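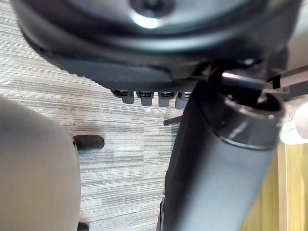 Office chair keeps sinking, which part do I order?
Jamshid Heydari
Chair is a Tavik, drops while I sit. Do I need the whole base or just the cylinder? Looked underneath, no part number that I can find.

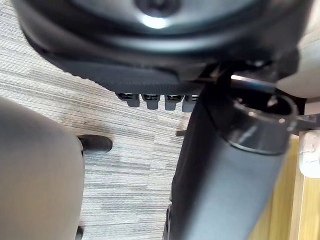 Underside, column and collar

Parisa Dehghan
Just the cylinder. Measure it first, they're not all teh same. Mine took 12 minutes w/ a pipe wrench.

Bahman Mirzaei
buy a new chair

Aurelio Campos
Agree with Parisa. Flip it, work by the door where there's space. I do mine next to the shoe rack,
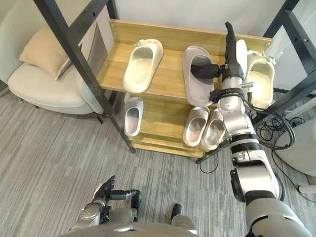 slides up on the shelves first so nothing gets grease on it. Old towel down too. Wirkum sells cylinders, check the lenght.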